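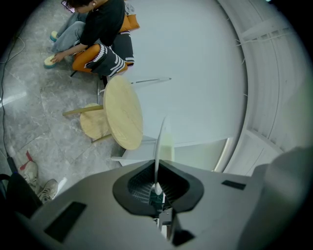 드로스턴(Droston)의 터코트 대학(Turcotte) 기숙사 괴롭힘 신고 절차가 바뀐다. 전면 시행은 2029년. 너무 늦은 것 아니냐고 묻자 킹가 헐라스(Kinga Halász)는 한참 대답이 없었다. 그러더니 "늦죠. 저도 늦다고 썼어요, 의견서에"라고 했다.

헐라스는 기숙사 상담실에서 분쟁 접수를 맡고 있다. 통화는 오후 네 시쯤 시작해서 두 번 끊겼다. 중간에 다른 학생 전화가 와서다. 아래 내용은 통화 메모를 정리한 것이라 순서가 조금 섞였다.

먼저 익명 게시판 이야기. 학생들이 쓰는 앱 스토네오(Stoneo)에 층별 방이 있다. 방 번호와 별명만 돌아다녀도 누군지 다 안다. 6월에 문제가 된 글타래도 그랬다. 한 학생의 식사 습관, 샤워 시간, 통화 내용까지 적혀 있었고 댓글이 40개 달렸다. 학생 본인은 일주일 넘게 몰랐다. 같은 층에서 제일 늦게 안 셈.

"그 학생이 와서 처음 한 말이 뭐였냐면, 방을 바꿔 달라는 게 아니었어요. 누가 썼는지 알려 달라는 것도 아니고. 자기가 그 층에서 누구한테 인사를 해도 되는지 모르겠다고 했어요."

방 이동은 됐을까. 됐다. 다만 16일이 걸렸다. 헐라스는 이 숫자를 기사에 꼭 넣어 달라고 했다. 규정에는 '신속히'라고만 되어 있다. 며칠이라는 말이 없다.

"신속히, 이게 사람마다 달라요. 행정실은 빈방 나오면 바로 했다고 생각해요. 학생은 그동안 매일 그 복도를 지나갔고요. 둘 다 거짓말은 아닌데."

지금 절차는 이렇다. 신고서를 내면 층 담당 조교가 먼저 본다. 그다음 기숙사 사무실, 그다음 학생처. 문제는 조교도 같은 앱의 같은 방에 들어가 있는 경우가 많다는 점이다. 실제로 신고서를 낸 그날 밤에 내용이 게시판에 올라온 적도 있다고 한다. 조교가 흘렸다는 증거는 없다. 확인도 안 됐다. 헐라스는 여기서 말을 골랐다. "저는 조교 탓을 하고 싶지 않아요. 열아홉 살짜리한테 그걸 맡긴 쪽이 있잖아요."

새 절차에서는 조교 단계가 빠진다. 접수는 상담실에서 바로 받고, 임시 방 이동은 조사 결과와 상관없이 가능하다. 가해자로 지목된 쪽이 옮길 수도 있다. 이 부분에서 반발이 제일 컸다고. 조사도 끝나기 전에 짐을 싸라는 거냐, 그런 항의 메일이 꽤 왔다.

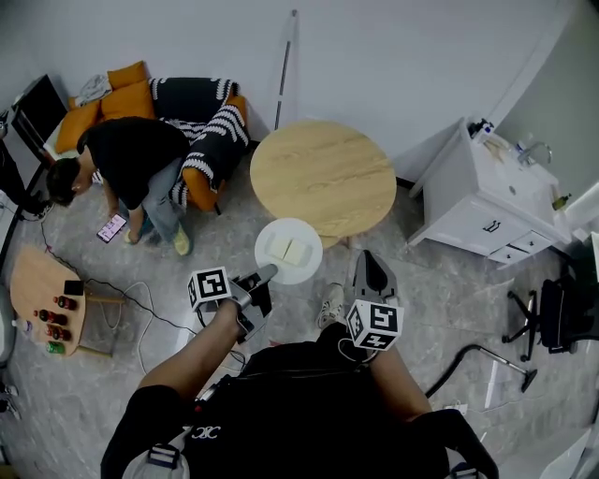
같은 기숙사에 두 해 살았다는 한 학생은 방을 옮기는 것보다 그 뒤가 더 힘들었다고 했다. 새 방에 가도 게시판은 따라오고, 룸메이트가 이미 글을 읽은 눈치였다는 것. 신고한 걸 후회하느냐고 물으니 그건 아니라고, 그런데 다시 하라면 모르겠다고 했다.

이 말을 전하자 헐라스는 바로 수긍했다.

"맞아요. 우리는 방만 바꿔 줬지 나머지는 손을 못 댔어요. 글 삭제 요청도 학생이 직접 해야 해요. 캡처해서, 링크 붙여서, 하나씩. 자기 욕을 하나씩 다시 읽으면서요."

삭제 요청 대행은 이번 개정안에 들어갔다가 빠졌다. 학교가 외부 앱의 글을 대신 신고할 권한이 있느냐를 두고 법무 쪽 답이 안 왔기 때문이다. 지금도 안 왔다. 헐라스는 다음 학기 전에 다시 넣겠다고 했는데, 될지는 모른다고.

그럼 징계는? 현행 학칙에는 벌점과 기숙사비 환불 제한, 심하면 퇴사. 공용 시설 훼손은 최대 500달러까지 물릴수 있는데 괴롭힘에는 금액 규정 자체가 없다. 벽에 낙서하면 청구서가 가고, 사람에 대해 쓰면 면담 한 번. 헐라스는 벌금을 늘리자는 쪽은 아니다.

"돈 있는 집 애들은 내고 끝내요. 저는 면담을 제대로 하자는 거예요. 지금은 십 분 하고 서명 받아요. 뭘 썼는지 본인이 소리 내서 읽게 하는 학교도 있다는데, 그건 또 너무 나간 것 같고. 잘 모르겠어요, 솔직히."

시범 운영은 브렐터맨스관(Breltemance) 한 동에서 먼저 한다. 가장 오래된 건물이고 2인실이 많다. 왜 거기냐고 물었더니 빈방이 있어서란다. 임시 이동을 하려면 옮길 데가 있어야 하니까. 다른 동은 방이 안 난다. 2029년이라는 시점도 결국 그 문제에 걸려 있다. 새 건물이 그때 열린다.

학부모 쪽 반응도 물었다. 전화가 제일 많은 건 피해 학생 부모가 아니라고 한다. 기록이 남는지, 취업할 때 보이는지 묻는 전화. 헐라스의 대답은 매번 같다. 학내 기록은 졸업 후 정해진 기간 보관되고 성적표에는 안 나온다. 그러면 대개 고맙다고 하고 끊는데요, 하고 그는 잠깐 웃었다. 상대 학생은 좀 어떠냐고 물어본 부모는 한 명이었다고.

마지막으로 지금 신고를 망설이는 학생에게 할 말을 부탁했다. 거창한 건 없다고 했다. 날짜를 적어 둘 것. 화면을 저장할 것. 혼자 오기 싫으면 친구랑 와도 됀다. 신고서를 안 써도 상담은 받을 수 있는데 이걸 모르는 학생이 많다. 양식은 나중에 써도 된다.

세 번째 전화가 들어왔고, 헐라스는 받아야 한다며 끊었다. 상담실 접수는 학기 중 오전 아홉 시부터.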